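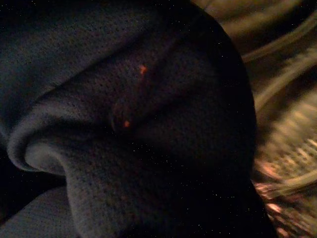
Keeping Dark Clothes Dark

Newsletter > Winter > Clothes Care

21/12/2002
Comments (7)

December is the month we get the most questions about black and navy clothes. People take out the good trousers for a dinner, put them next to the jacket, and find that the two no longer match. At the Clivotthorpe shop we have had more than 300 dark items over the counter this month, and a good share of them came with the same question: can the color be brought back?

Sometimes it can, a little. Most of the time what looks like lost dye is one of three other things, and two of those will wash out.

The first is detergent. Powder that has not fully dissolved leaves a pale film on dark cloth, and it shows most along seams and in the ribbing of cuffs. Run the item through a plain rinse with no soap at all. If the water goes cloudy, you were looking at soap. Matvii Maksymiv at the pressing table says he sees this more in December than at any other time, when the water coming into the house is colder and powder is slower to break down. Use less powder, or dissolve it in a jug of warm water before it goes into the drum.

The second is lint. Towels are the worst for it, followed by flannel sheets and anything new and fleecy. Do not wash dark knits with towels. If it has already happened, let the garment dry fully before you brush it. Brushing a damp sweater only pushes the lint further in.

The third is wear. Cotton and wool yarns are made up of short fibers, and rubbing breaks the ends so they stand up from the surface. The broken ends catch light and the cloth looks gray. Elbows, pockets and the inside of the thigh go first. No rinse will fix that. You can slow it down by turning everything inside out before it goes in the machine, and by not overfilling the machine. A drum that is packed tight grinds the clothes against each other for the whole cycle.

Knits and wovens

We get asked whether knits and woven cloth can go in together. They can, if the colors are close and there are no zippers. An open zipper will chew a knit in one wash. Close all zippers, fasten hooks, and leave shirt buttons undone so that the buttonholes are not pulled.

Knits should be dried flat when there is room for it. Twill and other firm weaves can hang. Take them out of the machine as soon as it stops, hold them by the waistband or shoulders and give them two or three hard shakes. Most of the ironing is done at that point, or not done, depending on how long they sat in a heap. 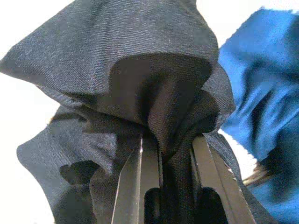

If they did sit, do not try to iron the creases out dry. Wring out a clean cloth, lay it over the crease, press down for a few seconds and lift. Move along and repeat. Pushing the iron back and forth over dark twill will make it shiny, and shine is harder to get rid of than a crease. Iron on the wrong side wherever you can reach it. For pocket edges and the fly, where you have to work from the right side, keep the cloth between the iron and the fabric at all times.

For shine that is already there, Higinio Quintero uses one part white vinegar to four parts water, sponged on lightly and then steamed. Test it inside the hem first. It helps on wool. On polyester it does nothing much and you may as well save the vinegar.

About dye

We stopped doing home-style redyeing at both the Clivotthorpe and Trelledel shops last spring. The results were too uneven. Thread is often polyester even when the cloth is cotton, and it does not take the same dye, so a pair of black trousers can come back with brown stitching down every seam. If you want to try it yourself, pick something you would be willing to lose. Wet the item all the way through before it goes in the dye, keep it moving for the full time on the packet, and rinse until the water runs clear. Wash it alone the next two times.

Salt and vinegar in the wash to "set" the color is an old piece of advice and we are asked about it every week. With most modern clothing it makes no difference. The dye was fixed at the mill or it wasn't.

Sorting

Bram Claeys asked us to say something about sorting before the holidays, as he does most of the intake at Trelledel and spends a lot of his day on it. A few points from his list:

- Keep darks separate from the time they come off. A basket or bag just for darks saves doing it on wash day.
- Check pockets. Paper tissues are the main problem. One tissue can cover a whole load.
- Do not leave damp things at the bottom of a pile. Mildew does not show on black until it has been there for a while, and by then you will smell it.
- Rough baskets will snag a fine knit. Put a pillowcase inside as a liner and run your hand round the rim now and then to find broken ends.

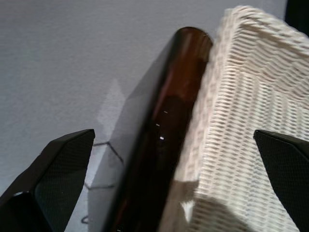 White woven wicker basket.

The last point needs a bit more. A snag in a dark sweater should never be cut. Turn the sweater inside out, push a fine crochet hook through from the inside next to the loop, catch the loop and draw it back. Then stretch the cloth gently both ways to even out the tension. If the loop is broken, bring it in and we will put a stitch behind it. There is no charge for a single snag if you are collecting something else the same day.

Holiday collection

Anything needed before the new year should be at the counter by noon on the 24th. Wool coats take longer, so please ask first. Tickets numbered 2000 and up are at Trelledel this month, and all lower numbers are at Clivotthorpe. If you have lost your ticket, Chidubem Odukoya can look it up by name, but mornings are better than evenings for that.

The Risisano fabric combs are back in stock at both counters. They are good for pilling on heavier knits - use a light hand and work in one direction. We would not use one on anything thin.

Next issue: moth holes, and what to do with a coat lining that has split at the armhole. Rok Angelovski has been collecting samples of bad repairs for it and would like a few more, so if you have a coat you are not proud of, bring it along.

11 shares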